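In praise of the kitchen noticeboard

I will defend the family noticeboard to anyone who will listen, and to a few people who won't. My sister Noemi Greenberg runs her whole household from a shared calendar on her phone, and she is never late for anything. I still think she is missing out! A board on the wall belongs to everyone who walks past it, including the six-year-old and the visiting uncle, and that is a lovely thing for a house to have.
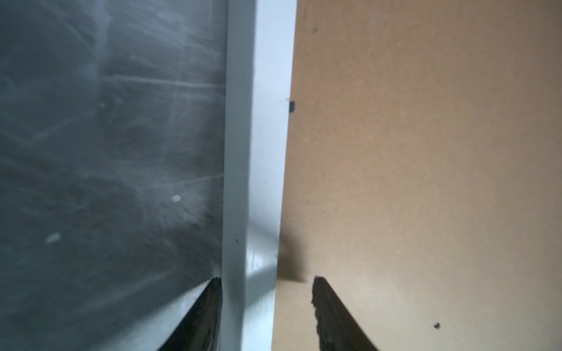 Chalk was my first love. We had a big board by the back door when I was growing up in Parry, and my mother wrote the shopping on it in letters you could read from the garden. What I like best is that a chalkboard never quite forgets. You rub it down and the pale smudges and swirls stay behind, a whole surface of half-gone messages, and you write Tuesday's tea (or whatever it is) straight over the top. A phone wipes itself clean and keeps nothing you can see.

Then there is cork, which I came to in my thirties and now adore. Cork takes tickets, school letters, a button waiting for its coat, the postcard Gwion Prothero sent from his walking holiday last July.

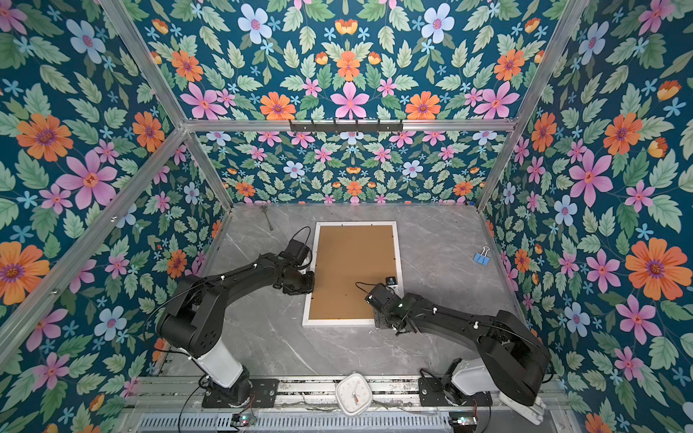 Cork board in a white frame, with flowered walls behind.

Gwion keeps 40 things pinned to his at any one time and claims to know where each of them is. I believe him. He once found a receipt for a kettle in seconds while I was still trying to remember my email password.

People tell me boards look messy, and they do, a bit. So hang them somewhere that can take it! A plain white kitchen makes every scrap of paper look like a mistake, but put a board near some bold wallpaper and the muddle settles in happily. 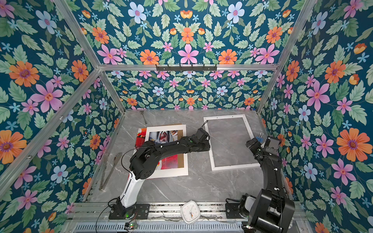 I'd go further and say a busy room is kinder to live in altogether, because you stop tidying for guests and start asking them to write something up before they go. Ours currently says "buy string" in handwriting none of us recognises. I have bought the string.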